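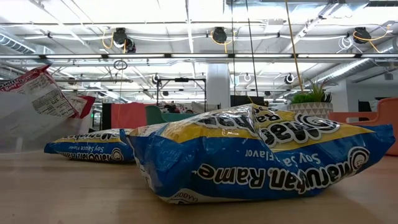
4. Pad and camera care on the two-arm packing cell

Cell: Marska bench, Molleo controller. Stock is soft packs (instant noodles), moved by gripper between table and baskets.

4.1 Before power-up
Wipe the finger pads with a damp lint-free cloth. Check both fingers for play at the root. Clean the wrist camera window. Glossy film throws back the ceiling lights, so set exposure with a pack on the table.

4.2 Zero and force
Close the fingers fully and read the encoder. Reject if the zero has moved by more than 3 counts. The force limit for soft packs is parameter 819. Do not raise it to cure slipping; change the pads.

4.3 Pad life
Pads are inspected every 1,000 cycles. The last set was taken off at 3,678 with the left tip worn through to the backing. Log both arms separately.

4.4 Basket position
Re-teach the basket corners after any change of basket. The fingers must clear the rim with the wrist at its lowest taught height. 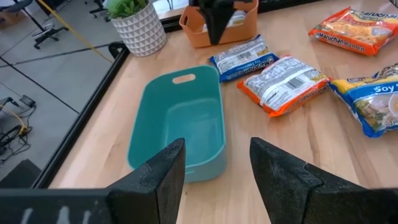
Valentin Zürcher asked whether the zero check can be skipped after a warm restart. It cannot. The Molleo keeps the old offset.

Comments (2)

Nour Boutros: 4.2 should say which arm first. We do the left.

guest: is 819 the same on the older firmware?

Related
Manolakis pad fitting, sheet 2
Trerkerwood lab: cable checks

This site uses cookies. Accept / Settings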